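Sillcombe group publishes good practice guide for hand-held gripper recordings

A working group in Sillcombe has published a guide of good practice for people who record household tasks with hand-held grippers. The guide is named the Plimunora Code, after the project in which it was written, and it can be used free of charge from this Saturday.

The code is short. It has 60 rules, and most of them are only one sentence long. They cover the preparation of the table, the handling of food, the checking of the tool, and the notes which must be kept with every recording. The authors say that they wanted a text which a new operator can read before the first shift and understand without help.

Until now every team in the project had its own habits. One site cleaned the gripper fingers after each task and another site cleaned them at the end of the day. The same action could also have different names in the notes. When the recordings were put together for training, these differences caused many hours of extra work.

"We looked at 848 recordings from our own sites and we compared the notes with what was done," said Oisín Ó Flaithearta, who led the writing. "In too many of them the note was missing or it was too general. A note that says 'kitchen task' does not help the person who must use it one year later."

Kitchen work gets the longest chapter. Powders such as sugar and salt look very similar to a camera, so the code asks that the operator writes down the content of every jar and bag before the recording begins. Lids must be named in the notes as open or closed. Food that was used in a recording must be marked and may not go back to a kitchen where people eat. 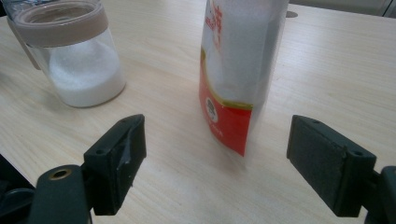
What operators must do

Before each session the operator opens and closes the fingers fully and looks at the screws and the grip surfaces. If a grip surface is loose or damaged, the tool is taken out of use until it is repaired. The tool is also inspected by a second person after every 500 recordings, and the result goes into a log that stays with the tool.

The operator should begin with the fingers open and at a distance from the objects. A failed attempt should be kept and marked as failed. In the past some teams deleted such attempts, and the group now advises strongly against this.

There are also rules for privacy. Letters, screens and family photographs have to be removed from the area before work starts. If another person comes into view, the operator stops, and the recording is kept only when this person agrees in writing.

The code limits continuous work with the gripper to 2 hours. Kieran Ó Gríofa, who trains operators at the Vukgate site, said that this rule was discussed more than any other.

"Some of my colleagues wanted a longer time, because the setup is slow," he said. "But the tool is held in the air and the wrist becomes tired. After that the movements are not so clean."

The code is voluntary for outside teams. At the project's own sites it becomes obligatory in January. The company Nic Giolla, which supplies workspaces to the project, will print the kitchen chapter as a wall sheet. Comments on the text can be sent to the working group in Sillcombe, and a first revision is planned for next year.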